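Re: [cell-upkeep] fingers drifting after pad swap
From: Rafail Stefanou
Date: Saturday, January 28, 2023

Olanrewaju Adebisi wrote:
> We changed the fingertip pads on both sides and now the left one
> closes a hair late. Do you re-zero after every swap, or only when
> it starts missing? And what do you use as a test piece?

Hi Olanrewaju, hi all,

Every swap, always! I used to skip it and paid for it in July, when I lost a whole Friday to a pad that was sitting crooked on its finger. My test pieces are an orange basket and a toy peach, and they live in the drawer with the hex keys. The peach tells me if the pads meet square, and the basket is mean to a finger that comes in too low (the loops on the rim snag on everything).

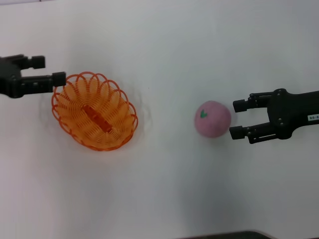

Both grippers open, peach and basket on the table.

I go through it in this order:

1. Power down, new pads on, snug the screws but don't lean on them. Power up and home both sides with nothing between the fingers.

2. Bring one arm down to the basket rim at crawl speed and watch the wrist view. Keep an eye on the cable loop too, it needs slack all the way down.
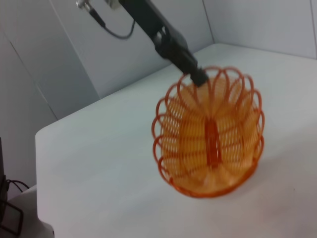
3. Clear the table and jog the arm by hand controller. I do 40 open-close cycles out over the bare surface, stopping now and then to wiggle each finger. Any play and I go back to the screws. 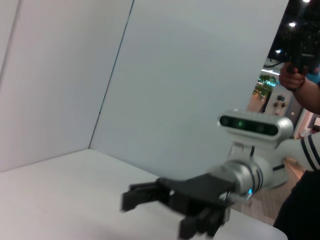 Then I write the cycle counter in the log. Ours read 2,025 at the last swap, and Chukwuemeka wants pads changed every 2,000, so I was a little over (sorry, Chukwuemeka). If your left side is still late after all that, I'd look at the finger linkage before touching any settings. Mine had a pivot screw backing out and I chased it in software for ages.

Does anyone at Fokville still have the old torque sheet? My copy is missing page two.

Rafail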